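Replacing a combi oven in a staff canteen: keep central production or cook to order?

Catering Equipment and Operations > Workplace and Campus Dining

saltbox_kev
We run a staff canteen and a small student refectory off one kitchen. At present everything is batch cooked in the main kitchen, held in hot cupboards and wheeled over to the refectory for 11.45. The older of our two combis is failing and the quote to replace it like for like is 2860 before fitting. Management would prefer to put the money into a finishing station at the refectory end, so that grills and stir-fries are cooked in front of the customer. Grillix do a countertop unit that would fit the existing extraction. Has anyone made this change with a similar headcount? We serve 728 covers on a normal day in term.

tray_return
Check the extraction first. A canopy specified for a bain-marie and a soup kettle will not cope with a griddle, whatever the width. Ask for the extract rate in writing and compare it with what the appliance needs. We had to replace the fan and the filters before we could light ours.

mornay
I would keep the combi. Cooking to order looks good for the first month, then the queue reaches the door at ten past twelve and people go elsewhere. One cook on a griddle cannot feed a refectory in a 90 minute service.

saltbox_kev
Not everyone would go through the griddle. The plan is hot dish of the day from the hot cupboard as now, with the station as a second line.

pantry_lane
Then the split matters more than the equipment. We run three counters off a Görtz range and the finishing counter takes under a third of trade. The rest is still batch. If you lose a combi you must still be able to produce that batch volume on the one remaining, including when it is being descaled. Work out your peak hour with a single oven before you sign anything.

Bread and fruit go on the self-service side, in baskets, clear of the hot line.

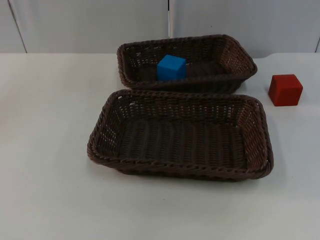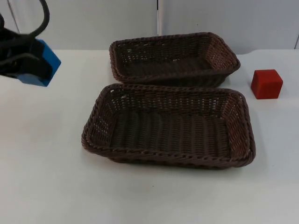 Replies 6 to 12

mornay
Agreed on the single oven point. That is my main objection and it has not been answered.

tray_return
It can be answered by changing the menu. Move two of the roast items to the cold counter and the load on the oven drops. Regeneration of chilled portions is also quicker than cooking from raw, if you have blast chiller capacity the day before.

mornay
That is a different operation, with different labelling and temperature records. You also need fridge space that most refectories do not have.

saltbox_kev
We have a Wotino blast chiller, the small one. It is used for desserts and little else. Fridge space is tight but there is an upright in the dry store that could be brought back into use.

pantry_lane
Small blast chillers are rated on a particular product at a particular depth. Read the plate and the manual, then run a trial with your own gastronorms - shallow ones, not the deep ones you send across. Log core temperatures at the start and end of each cycle.

griddle_scraper
On the Grillix: we have the twin-zone version. Recovery time is acceptable with chicken strips and poor with frozen burgers. The grease drawer is too small and has to be emptied mid-service. I looked at the Rodance as an alternative, but it needs three-phase and we did not have a spare supply.

saltbox_kev
Useful, thanks. We do have three-phase at the refectory end, left over from an old dishwasher. I will get the electrician to test it and ask Rodance for the extract figure at the same time. The trial with shallow trays can be done in May when covers fall away. I will post the core temperatures.

mornay
Post the queue times as well.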